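4.2 Comparison of grippers in the metal bin

Both grippers were mounted on the same arm and run from the same controller. The Tavel gripper has a longer stroke and narrow fingers. The Skallholm closes faster but needs more free space on either side of the part. Each was given 100 picks, with the blocks tipped out again after every 15. Grasp points came from the Psarras planner, which scored 64 candidates per cycle and passed on the best one that did not bring the fingers into contact with a wall.

Figure 3 gives the layout used for the mixed block trials. The red blocks are longer than the green ones, and a pair lying close together leaves little room for a finger. The bin was clamped at its rim.

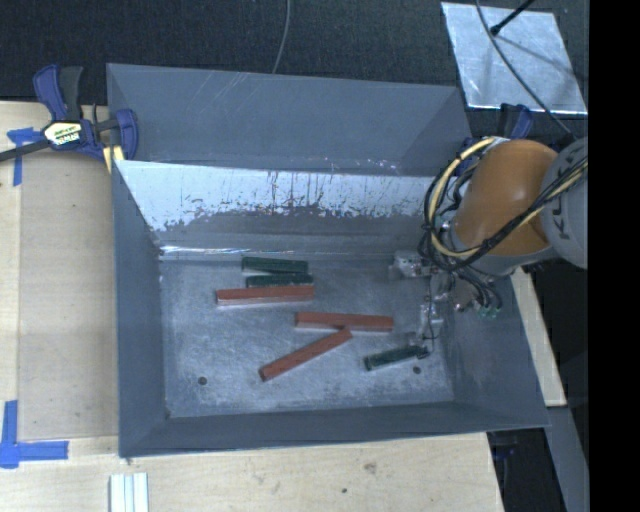

Figure 3. Metal bin with three red and three dark green blocks, gripper at the right.

Fanni Medve, commenting on an earlier draft, asked whether the faster closing speed of the Skallholm had been allowed to count in its favour, as a gripper that shuts quickly can push a neighbouring block out of reach and still be scored for the pick. She suggested that such cases be logged separately.

We have done so in Table 2. A pick that moved a neighbour against a wall is now marked as disturbed. The Tavel had fewer disturbed picks, mostly among blocks lying side by side. For single blocks the two grippers did equally well, and the Skallholm had the shorter cycle.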